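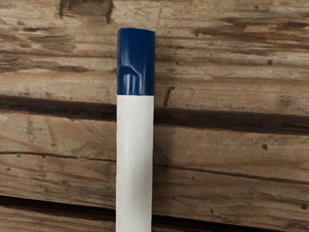 Notebook, September, started 9:40. Marker task, simulation side. Writing mostly for me, and for Korkor when she takes over the runs.

Purpose of today: agree on rules for how we set up and report the simulated grasp tests, before we start the long batch. Until now each of us did it in his own way, and last month we could not compare my results with the ones from Eusebio. He had changed the friction of the table and did not write it down. I had done the same with the light. So we are both guilty.

Object rules

The marker stays as it is now: blue cap, white barrel, no label. I had the idea to put a printed logo on the barrel so that the pose estimator has more to hold on to. Eusebio Henao is against this. His argument is that the policy will learn the logo, and then the markers in the Mahama cell, which come from different suppliers, will confuse it. I agree after some thinking. If we want a label version, it will be a separate object with a separate name, and never mixed in the same batch without a note.

The seam between cap and barrel is our reference for the grasp point. All grasp heights are given from the seam, positive toward the cap. Please do not use the end of the cap as zero. Two of my old scripts do this and I have moved them to the folder "old_do_not_run".

Contact on the cap is counted as a fault, also if the marker is lifted well. Reason: on the real part the cap can come off. In the simulator cap and barrel are one rigid body, so the simulator will never show us this problem, and the rule must catch it for us.

Table rules

Old wood planks texture is allowed for training and for test. It is only a picture on a flat plane, the gaps between the boards have no depth for the physics. I write this because Korkor asked me why the marker does not get stuck in the gap, and it is a good question. If someone later makes real geometry for the gaps, it must get a new scene name.

The dark knots and the dark gaps are useful, because the segmentation sometimes takes a dark piece of wood together with the blue cap. I do not want to clean the texture. A test on a plain gray table only is not accepted as evidence for the Soltunano demo. It can be reported, but next to the wood result.

Run rules

1. One batch is 300 trials. Not less. If the run stops early, the batch is thrown away and started again with the same seed.
2. Seed, scene name, friction value and light setting go in the header of the log. A log without header is not used.
3. No parameter changes inside a batch. Also no "small fix".
4. Failed trials are kept. Also the strange ones where the marker jumps through the table. Mark them as "sim error" and report them on a separate line.
5. Closing force limit is the one from our risk assessment, not the maximum of the gripper. In simulation it costs nothing to press harder, but then we tune a behavior we are not allowed to use on the floor.
6. The person who wrote the policy does not alone decide what is a success. A second person looks at the failures.

About rule 6 we had a discussion. Korkor Asamoah thinks it will slow us down, and she is right, it will. Agreed that the second person looks only at failures and at a random part of the successes. How big this part should be is still open.

11:15. First batch under the new rules. It stopped at trial 218, memory problem on the Nendwood machine. By rule 1 it is thrown away. I was tempted to keep it, of course. I did not write the success rate here, so that I am not influenced by it.

11:50. Started again, same seed, with the image saving reduced to failures only. Is this a parameter change? I think no, because the physics does not see it, but I put it in the header anyway. To be asked.

14:30. Still running, slower than yesterday. In the meantime I read again the Skandard interface notes. They give the gripper width in millimeters, and our config expects meters. I added a check that refuses any opening bigger than the gripper can do. It took about 2 hours together with the unit tests, too long for such a small thing, but this mistake we have already made once.

Also corrected: the marker should begin each trial standing with a small lean, random direction. Before, my script always leaned it the same way. This goes into the next batch and gets a new version number. The one running now stays with the old start pose.

Open points
- size of the random part for rule 6 (Korkor)
- friction values, measured on a real plank and not guessed (Eusebio, he has a piece of wood at home)
- where the logs are stored, the shared disk is almost full
- ask if the cap fault should stop the trial at once or let it finish. I prefer to let it finish.

16:45. Batch not finished. I leave it over night with the screen locked and a note on the keyboard.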